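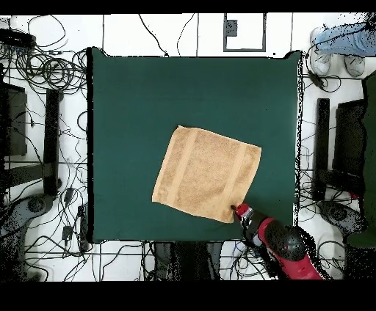

The Rostex bench kit is the third arm package our little lab has bought, and the first one where I sat down and wrote a proper budget before signing anything. I'm glad I did, because the arm is the line everyone looks at and it tells you very little about the final bill. Our standard job is towel handling: a tan terry towel laid flat on a dark green mat, with the gripper taking it by one corner, pinched and lifted a bit off the surface. It's a humble task, but it will show you a weak gripper faster than any spec sheet, and it also shows you how much cable a setup like this eats. Ours run all around the mat, with a power strip and small adapter boxes in among them, and I had put down exactly nothing for cable management. Please learn from me!

Let me start with the good news. The arm itself is a pleasure. It's a cheerful glossy red, it was easy to bolt down, and the gripper has a narrow enough tip to get hold of a towel corner without grabbing half the towel along with it. We looked at the Alo package too (lovely manual, much wider fingers) and for boxes I'd probably have gone that way. For cloth I'd pick the Rostex again.

Now, the quote. Ours came through Effiong, our reseller, and they were patient with me through 5 rounds of questions. Ask for the power supplies, the mounting plate and the spare fingertips as separate lines. On our first quote they were folded into something called "accessories," and when I had them split out I found we were paying for 2 mounting plates we had no place to put. Lead time was 6 weeks, so if you have a June start in mind, order well before spring is over.

The things I'd add to the budget next time are all dull ones. Cable trays and ties, for a start. A second power strip. A spare mat, and a good stack of plain towels, all from the same batch if you can manage it. I'd set aside up to $200 for that whole pile and feel quite comfortable. We also took the Itow service plan, which covers the joints but leaves out the gripper tips, and the tips are what you wear down, so read that page slowly before you pay for it.

My one real grumble is the software license, billed by the seat. We have more people than seats and there's a fair amount of polite waiting. Four stars from me, and I've already asked Effiong for a price on the second arm.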